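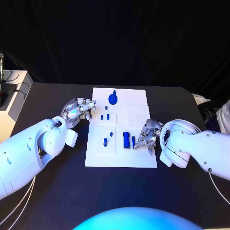
Peg board (also task board, or assembly board)

A peg board is a flat board with a few loose parts on it, and the whole point is getting those parts where they belong. I've been making them for years, so take this entry as one fan's view. The ones I like best have a pale base and parts all in a single strong color, so you never lose a peg against the background.

Parts. Most sets mix short pegs, taller pegs, a block or two and something round with a little post on top that you can pinch. My friend Piroska Dudás calls the round one "the faucet" and now I can't stop doing it. Panels or printed outlines show where things go — a plain black square is plenty.

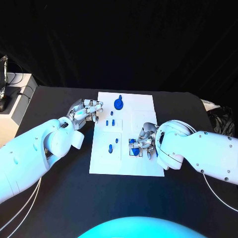 Do the pegs have to be different heights?
They don't, but mixed heights make a better board, as the short ones ask for a neat fingertip pinch and the tall ones let you grab with the whole hand.

Layout. Leave room for fingers! My first board, the Skestov, had everything jammed into one corner and you'd knock over two pegs to reach a third. Xuân Doãn redrew it for me one August with the tall peg off by itself, and it was so much nicer to use.

Table. I set mine up on something dark and matte, long side pointing away from me. Glossy tops throw glare right where you're trying to look,

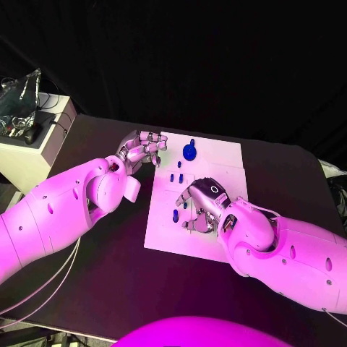 and a slick top also lets the board slide around when you press down hard. A thin rubber mat cured that for me. The Usuga version, which took me 4 tries to get right, has small feet glued underneath as well.

See also: shape sorter, pegs and holes, Arkeo board.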